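**Zilbridge opens orders for the Limmont practice kit, a simulated workbench for teams teaching robots to pick things up**

*For release in December*

Zilbridge is very happy to announce that the Limmont practice kit, which many of our friends and customers have been asking after since the spring, is now open for orders. Limmont is a software package that puts a robot gripper, a worktop and a large collection of everyday objects on an ordinary office computer, so that a team can try out its picking routines over and over before any real arm has to move. It comes with the gripper models, the object library, a set of ready-made tabletops, a written guide that we have tried hard to keep readable, and a year of help from the people who built it.

We have been a small company for a good while now, and most of our work up to this point was done one customer at a time. Somebody would call with a gripper and a problem, and we would build them a simulated version of their bench so they could work the problem through at their desks. The calls began to sound alike. People wanted boxes of different shapes, and clutter, and lighting that was not perfectly even, and they wanted to be able to change all of those things on a Tuesday afternoon without waiting for us. Limmont is our answer to those calls, and we are grateful to everyone who made them (including the ones who made them rather late in the evening!).

"I spent years of my life setting the same groceries back on the same table," said Femi Eze, who leads product work at Zilbridge. "You run a pick, you walk over, you stand the box up again, you walk back. I don't mind walking, but I would like to have some of those afternoons back. With Limmont you press a key and the table is laid again, exactly as it was or a little bit different, whichever you asked for. I think people who do this for a living will understand right away why that makes me smile."

**What comes in the kit**

Every Limmont license includes the full object library, which stands at 2510 items on the day of release and will keep growing. The library covers packaged food, kitchen tools, stationery, bins and trays, hand tools and a good many plain shapes for people who like to begin simply. Each item carries its own weight, its own surface grip and its own printed artwork where there is any, and all three can be changed from a plain settings page with no programming at all.

Alongside the library there are:

- 13 gripper models, with two or more fingers, each of which can be resized to match the hardware a team already owns
- nine tabletops, from a bare bench to a crowded desk, with lighting that can be moved or dimmed
- a recorder that saves every attempt, together with the camera views and the finger positions
- a shuffle tool that rearranges the objects on a table within limits the user sets
- the printed guide, which runs from first start to a finished test and has a proper index at the back

The cameras deserve a word of their own. Limmont lets a user put a view wherever it is wanted, whether that is high over the table, off to one side, or riding along with the gripper itself and looking out past the fingers. Most of the teams who tried the kit early on ended up using the gripper's own view far more than they had planned to, and we have made it easier to reach from the main menu as a result.

**How it was tested**

Before we felt ready to put a price on anything, we lent early copies to a handful of outside teams and asked them to be frank with us, and they certainly were. One of those teams was the packing research group at Baidoo, who were getting ready to handle mixed grocery orders and had a long list of awkward packages to get through. They used Limmont through the summer and sent us notes nearly every week, some of them a page long and some of them just a few words. A fair number of the changes in the finished kit began in those notes.

The Baidoo group asked for tables that looked used. Our first tabletops were very clean, with one object in the middle and nothing near it, and they told us kindly but firmly that no packing station they had ever seen looked like that. So we went back and added bins close to the work, loose tools, pencils, panels lying on top of the wood, and shadows that fall where shadows would really fall. The objects now get in the way of one another and of the cameras, and a routine that does well on the crowded tables has had a much harder schooling than one that only ever saw the clean ones.

They also asked for a quicker way of running long sets. In the finished version a user can line up 1000 attempts before going home and read the results in the morning, sorted by object, by gripper or by the kind of trouble that came up. The recorder keeps each attempt as its own entry, so a single odd result can be opened and stepped through slowly over a cup of coffee.

"What I look at first is the fingers," said Ott Juška, who built the contact model and still answers most of the support mail about it. "A carton is a funny thing to hold. It has flat sides and folded ends, and if you come at it on a slant then one finger arrives before the other and the whole box wants to turn. We worked on that for a long time. I won't tell you it is perfect, and if you find a box that behaves strangely please send it to me, because I keep a list and I do work through it."

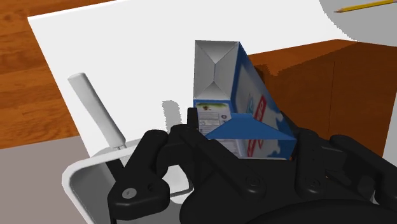

Cartons have had more attention from us than any other part of the library, and they are the objects we most often suggest to new users. They are familiar, they come in every size, and their printed sides give a vision system plenty to work with. The blue, white and gray carton in the black gripper is a good one to start on, with its folded end turned upward, a red slanted logo along one side and blocks of small print on another. At so steep an angle the logo is squeezed until its letters are hard to make out, and the linkages hide the lower part of the box, so a routine that depends on reading a label straight on will have some learning to do. We would encourage new users to try the same carton from several directions before moving on to a fuller table, and to save their early attempts even when they are a bit embarrassing. They make very useful reading later.

**Working with other tools**

Limmont runs by itself, and many customers will never need anything else. For those who already keep their robot programs in Zatus, our planning software, there is a direct link between the two. A routine written in Zatus can be opened in Limmont, tried out there, adjusted and sent back with its name and notes still attached. Customers using other planning software can bring their routines across as plain text files, and the guide has a patient chapter on how to do it.

We should say clearly that the kit is meant for practice and testing. Real packaging bends, tears and gets damp, and real benches get bumped, and we always ask customers to finish with careful trials on their own equipment. Limmont is there to help them arrive at those trials with better routines and more of their questions already answered.

**Ordering and support**

Limmont can be ordered directly from Zilbridge starting this month. Licenses are sold by the team and not by the seat, so a new colleague can join in without any further paperwork, and schools and colleges may ask for teaching terms. Every license includes a year of updates, all new library objects added during that year, and a welcome call in which one of us will sit down with the team and lay the first table together.

Customers who took part in the early testing will be moved to the finished version free of charge and can keep all of their saved attempts. Anyone who would like to see the kit before deciding is warmly invited to ask for a live showing, which we are glad to give at most hours of the working day. Bring an awkward package to talk about if you have one -- Ott would be delighted to add it to his list.

**About Zilbridge**

Zilbridge makes simulation and planning software for people who work with robot arms and grippers. Its products include Limmont and Zatus. Press questions, requests for a showing and requests for teaching terms may be sent to Femi Eze at the Zilbridge office.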